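# Grorura two-arm recording table

I've been selling and shipping these tables out of our Terbridge shop for a while now, and it's still my favorite thing we make. You get two white arms on one table, a fabric work surface, and everything you need to record demonstrations for whatever policy you're training. Steer the arms through a task, save the take, reset, go again. It's dull work by the third hour – so we put a lot of effort into making the resets quick!

My own test set is small stuff on the brown cloth: a cup with something orange in it, a clipboard, that kind of thing. We logged 3258 takes with it before the September release, and I threw out 324 of them (mostly my own clumsy steering).

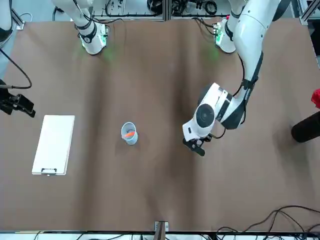 Mendley wrote back after their first month to say that one arm at a time was plenty for most of their tasks, and that they'd have liked the software to let them park the other one with a single key. Fair point! That's in the current version now, and it still logs the parked arm's joints so your files keep the same shape.

**What's in the crate**

- 2 arms with two-finger grippers
- Table, frame and brown cover
- Recording software, with export by take or by batch
- Storage for around 3000 takes

The Krawczyk leader handles are sold separately. If you already own a pair, tell me which version when you order – the older plug needs an adapter, and I'll drop one in the crate.

Page updated Feb 17, 2026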